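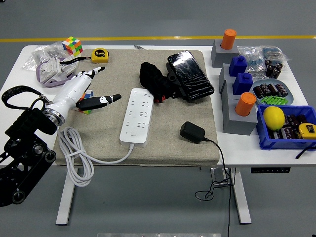
Figure 2. The shared desk at Kandbridge, with the hand over the fabric pad and the small cube partly under its palm.

3.2 The desk and the student task sets

We had first planned to give every group the same tidy set of test objects, and we are grateful to the students for talking us out of it. Their argument, made at some length by Nusrat Mondal in the opening session of the course, was that a hand which only ever meets clean wooden shapes will learn very little about the things people really leave lying on their desks. So each group was asked to bring in whatever it liked, within reason, and the collection grew from there (Figure 2). Some of it is friendly to a beginner, such as the blue blocks with their raised square knobs, and some of it is not friendly at all. The clear bags of small parts, for one, gave even our most patient groups a hard time!

Groups of 3 students shared the desk in turns, and each group wrote its own list of tasks for the semester. Shih-chieh Hung and Hiu-tung Pan went through the lists with them and asked only that every task be attempted 50 times before anyone changed the control code. This rule was not popular in the first weeks, though by November most groups were keeping it without being reminded. Grasps on the two Rubik's cubes were logged separately, as the students were curious to see how much the larger size would matter to them. The full log holds 4,000 attempts, and we return to it in Section 4.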